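Subject: Re: [layers-list] Keel bone scoring at end of lay
Date: 2018-10-29

On the weekend the Wivenier flock owner wrote:
> We are due to clear the Brirkwood shed in March and want keel
> scores before the birds go. How many hens do we need to handle,
> and is it worth doing the aviary and the floor pens separately?
> Last time we only did one end of the shed.

Yes, do them separately. In our last flock the aviary birds had more fractures at the tip of the keel than the floor birds did, and one combined figure would have hidden that.

We had 3,335 hens housed and palpated 295 of them, taken from both ends and the middle. Catch after dark with the lights dimmed. Birds caught by day near the door tend to be the bold ones, and your sample will lean that way.
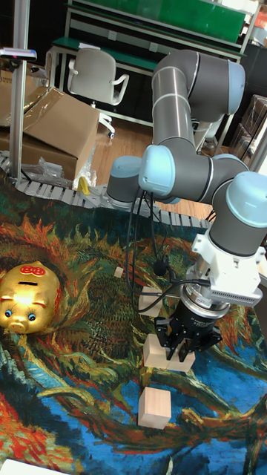

Simela Kvam
Flock health adviser, layers-list moderator

Use the same handler for the whole job if you can. If you need two, have both score the same 20 birds first and compare. Record deviation and fracture in separate columns. A lot of older sheets lump them together and you can't pull them apart later.

Weigh every bird you score. Light hens with bad keels are worth a note on perch height and ramp angle. Ours were at 600 mm between tiers, and we are adding ramps before the next placement.

I can send the blank score sheet off list. It prints on one page, with the colour key on the back.

> Also, does anyone still score feather cover at the same time?

We do, neck and vent only. It adds very little to the handling time.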